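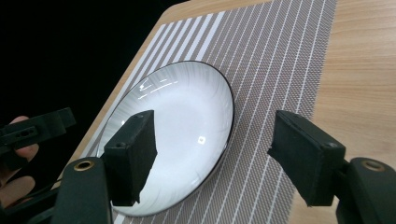 ## Supplier portal FAQ - Winden depot contracts

Quick answers, will tidy up later.

**Who can bid?**
Any firm registered with the Drastley procurement office. Small shops too. Foreign-owned, call first.

**What's being bought right now?**
Field radio spares and vehicle heaters. 331 line items on the current list. Boots and tents are a seperate contract, run out of Cuesta.

**Do I need a clearance?**
Not for heaters. For radio parts, yes - at least one person on your side, before you get drawings.

**How long does a decision take?**
Roughly 400 hours of review per round, split over two teams. Figure on hearing back in November.

**Can I send a sample?**
Yes. Max 3 per item. Label every box with the bid number. We don't ship them back.

**What is Plulledus?**
The new ordering system. Replaces the emailed spreadsheets. Old logins won't work, request a new one.

**My quote got bounced, why?**
Usually a missing tax form or the wrong unit price. Fix and resend, same bid number.

**Who do I talk to?**
Contracts - Unai Aranda. Deliveries and gate passes - Demetrio Nieto. Phones are on untill 4 pm, after that leave a message.

**Late deliveries?**
Tell Demetrio before the due date. After it, penalty clause applies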